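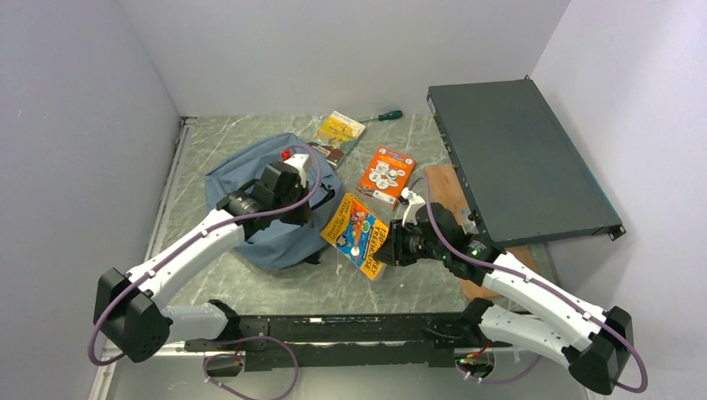 Asif Rajput wrote in to ask whether he really had to empty every pocket before handing over a bag for repair, and we have been asked the same thing so many times since that it seemed like a good place to start. Yes please, Asif, every one, including the little one inside the big one! We have mailed back house keys, a library card and a very nice pair of earrings, and we would much prefer to be sewing.

What kinds of bags do you fix?

Backpacks, school bags, totes, duffels and most soft luggage. We love an old backpack best (the cloth has usually held up fine and it's only a zipper or a strap that has given out). Hard suitcases need tools we don't have, so for those we'll point you to Bartoš, two doors down, where they have been mending cases far longer than we've been open.

How much does it cost?

A new slider on a zipper that is otherwise healthy is $14. A shoulder strap sewn back on is $25, and that covers both ends, even if only one has come loose, as the other one tends to follow along by spring. Full zipper replacements depend on the length, so bring the bag by and we'll give you a price while you wait.

My zipper closes and then pops open behind the slider. Is it ruined?

Probably not, and please don't throw the bag out on our account! Nine times in ten the slider has worn wide and isn't pressing the teeth together anymore. You can try squeezing it very gently with pliers, a little on each side, and see if that buys you a few months. If a tooth is missing, that's another matter and you should let us take a look.

Should I wash it first?

We'd be so grateful. Cool water, mild soap, a soft brush for the bottom panel, and then hang it upside down with all the zippers open until it is dry right through, which can take a couple of days in damp weather. Skip the dryer. The heat is hard on the coating inside, and once that starts to flake there isn't much we can do for it.

Will the thread match?

We do our best. Blues are tricky because they fade in so many directions, but we keep a good big drawer of them and will hold a few up to the cloth with you at the counter.

How long will you have it?

A week for most things, and longer in August, when the whole of Trutenbridge remembers about school on the same afternoon. If you need it sooner, say so when you drop off and we'll see what we can shuffle.

Can I drop off after hours?

Yes, there's a bin by the side door until 9 p.m. Put your name and phone number on a piece of paper inside the bag, and a safety pin or a bit of tape where the trouble is.

Seltus Bag & Strap Repair, Trutenbridge | Contact us | © Seltus, all rights reserved | Back to top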